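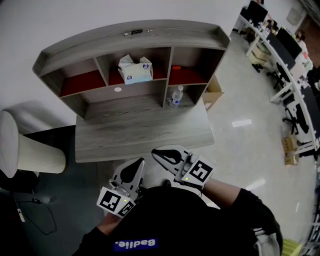 3.2 Aufbau der Arbeitsstation und Aufnahme der Demonstrationen

Abb. 4: Arbeitsstation »Edby« aus Sicht der Kopfkamera. Beide Handgreifer befinden sich unterhalb der vorderen Tischkante; an den Handgelenken sitzen Markerblöcke mit Schwarz-Weiß-Mustern.

Die Demonstrationen entstanden im Rahmen des studentischen Projekts Grendov, das im März begann. Als Arbeitsfläche dient ein grauer Schreibtisch mit Regalaufsatz. Der Aufsatz bietet oben eine durchgehende Ablage, darunter drei Fächer mit dunkelroten Böden sowie rechts ein zur Tischplatte hin offenes Fach. Die Aufgabe besteht darin, Alltagsgegenstände zwischen diesen Ablageorten umzusetzen. In der Konfiguration aus Abb. 4 steht eine Wasserflasche im unteren Fach, eine Packung Taschentücher liegt im mittleren; das linke obere Fach bleibt frei.

Jede teilnehmende Person führte nach 10 Übungsdurchgängen die vorgegebene Aufgabenfolge aus. Insgesamt wurden 1.398 Durchgänge aufgezeichnet, von denen 424 beidhändige Handhabungen enthalten. 200 Durchgänge wurden vorab als Testmenge zurückgestellt und weder für das Training noch für die Wahl der Hyperparameter verwendet. Die Annotation übernahm die Projektgruppe unter Leitung von Noel Calimlim.

Die Lage der Greifer wird aus den Markern geschätzt. Verdeckungen durch Unterarm oder Tischkante führen zu Lücken in der Trajektorie – kurze Lücken werden linear interpoliert, längere als ungültig markiert. Auf die Auswirkungen dieser Vorverarbeitung geht Abschnitt 4.1 ein.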